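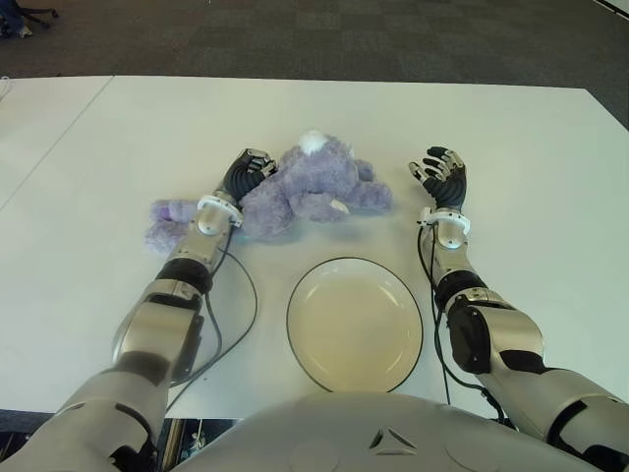 The dog has been with us for 26 days now and we still don't know who she belongs to. My wife found her in the lane behind the allotments in Helley, standing in the rain with no collar on, and she got into the car as if she had been waiting for it. She is brown and wiry, with one ear that stands up, and she weighs 13 kilos, which the vet says is too little for her build. She is no trouble apart from the chewing. A purple plush toy like the one under those black fingers would last her one evening, and I would be picking stuffing out of the rug until bedtime. We have moved on to rope and rubber.

I have had a few messages asking what happened after my last post, so I am putting it all down in one place.

The first thing I did was ring the council. They have a dog warden but he covers the whole district, and the woman on the phone asked if we could keep her overnight. I said yes. She took our address and a description, and gave me a reference number, and told me to write it down somewhere I wouldn't lose it. I wrote it on the calendar in the kitchen. The warden came the next morning, scanned her, found a chip and was pleased. So was I. I thought that would be the end of it and we'd have her home by lunch.

The chip was registered to a man at an address in Urnport. The phone number was dead. The warden went round to the address himself and the people there had been in the house for four years and had never had a dog. They had never heard of the man either. He had moved, or had sold the dog on or given her away, and at no point had anyone changed the record. I had assumed that a chip was like a number plate and that somebody somewhere kept it up to date. It is just a number. The number leads to a database, and what the database says is whatever the last person typed in.

There is also more than one database, and I didn't know that either. Our old dog, Pip, was chipped as a puppy and I never gave it another thought until he died, and then I realised he had been registered to our previous house for his entire life. If he had ever gone missing we would have been the people nobody could find. So I am not going to be too hard on the man in Urnport. He may have no idea she is lost. He may have passed her to a friend years ago in good faith.

The warden offered to take her to the kennels, and my wife asked if she could stay with us while they looked. There was a form to sign. We agreed that we would give her up if the owner came forward, that we wouldn't sell her or pass her on, and that we would see to it that she was fed and treated by a vet if she needed it.

She did need it. We took her to the Mokgethi practice on the Urnport road, where we used to take Pip. The vet there is Bernadette Ní Bhriain, and she was very good with her. She got down on the floor and let the dog come to her, and had looked in both ears before the dog noticed. There was an infection in the left one, and two bad teeth at the back that had to come out. With the bloods, the dental and the drops it came to £473. We have no insurance for her and can't get any until she is ours on paper. I mention the figure because two people have asked me if the council pays. They don't, or at least they didn't for us, and I would have wanted to know that beforehand. We would have done it anyway.

Bernadette thinks she is six or seven. She also thinks she has had at least one litter, maybe more, but not recently. Her claws were long and there were no scars or anything of that sort. Her view was that this is a dog who was looked after at one time and then wasn't looked after quite so well.

We put up posters in the Helley shop, at the station and in the window of the Verkberg garden centre. I left a few details off on purpose. The warden had told me to, so that anyone who rang could be asked to describe her properly. I had 34 calls. Most were kind people who had seen a brown dog somewhere. One woman had lost a dog in September of last year and was hoping. Hers was a bitch too, and brown, and she drove over to look, and I knew from the way she got out of the car that it wasn't going to be her. She stayed for a cup of tea. The dog sat on her feet the whole time.

Two callers said the dog was theirs. One of them said she was a male. The other got the ear right — it's in the poster photograph — but couldn't tell me which leg has the white on it, and hung up when I asked about the chip.

The warden has written to the man at one other address he had for him. There has been no reply yet. He says he will give it a bit longer and then we can talk about what happens next, and he has told us it will probably be up to us. I asked whether we could change the details on the chip and he said to leave it alone for the time being. The database people write to the registered keeper first to see if he objects, and that letter would only go to the house in Urnport, where the people must be getting fed up with it by now.

In the meantime we are calling her Wren. We weren't going to name her. My wife held out for a week and then I heard her using it in the garden. She sleeps on the landing, she won't go past the wheelie bins without a run-up, and she has learned which cupboard the biscuits are in.

If you have a dog or a cat, go and look up the chip. I did it for our cat the other night and it took me ten minutes, most of it spent on a forgotten password. She was registered to my old mobile number. There was a fee to change it, and I grumbled, and paid it.

The ear drops finish this week and we're back at Mokgethi's after that for a check on the gums. I'll post again when I hear from the warden.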